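Hirose carousel pipette stand – a long-term review from a small water testing room

I've been meaning to write this up since May, when my old stand finally lost one of its hooks and I had to find something to replace it in a hurry. I test water for a handful of fish hatcheries and a couple of backyard aquaponics people (lovely folk, very chatty), and my bench is really a converted laundry with good light and not much elbow room. So a pipette stand matters more to me than it probably should!

I looked at three before I bought. The Werkmont was the prettiest of them, but it's a straight rail and it wanted 40 centimetres of bench that I simply haven't got. The Fundow clamps to a shelf, and my shelf is glass, so that was the end of that. The Hirose cost me 64 dollars with postage, it's round, and it sits happily in the corner beside the sink where my favourite mug used to live.

Putting it together took one cup of tea. The centre post screws into the base, the holder slides down over the top and a little grub screw locks it off. The instructions are a single folded sheet with tiny diagrams, and I did manage to put the holder on upside down the first time, but that's on me and my glasses.

What I like most is the weight. My Jindstead stand, the one before, would wander across the bench whenever I pulled a pipette out in a hurry, and once it went right over and took a tray of standards with it. I still get cross thinking about that afternoon. The Hirose stays where I put it. It turns smoothly too, with just enough drag that it doesn't go spinning off when you brush it with a sleeve.

Now for the grumbles. The slots are a touch snug for older pipettes with chunky finger rests, and mine needed a bit of a wiggle for the first few weeks. The pale plastic also picks up colour from indicator dye, and a wipe with ethanol only gets you most of the way back. I've got a faint purple smudge on mine that I've grown rather fond of. And I do wish they sold the holder on its own – Sayaka Wada, who answers their emails and was very kind about it, told me spares only come as a full kit at 19 dollars.

My neighbour Itsuki Tanabe borrowed it for a school science night and brought it back asking where to get one, so there's a second opinion for you. If you have a long, tidy bench and a lot of multichannels, I'd still go and look at the Werkmont. For a cramped corner and a modest collection of single channels, I'd buy this one again tomorrow. 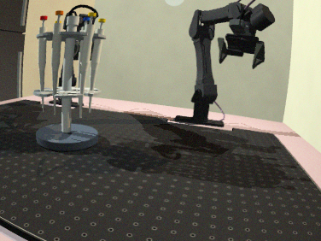 Will it hold pipettes from other makers?

Most single channels will fit, though older ones with a wide finger rest can be tight, so try one before you throw out the packaging.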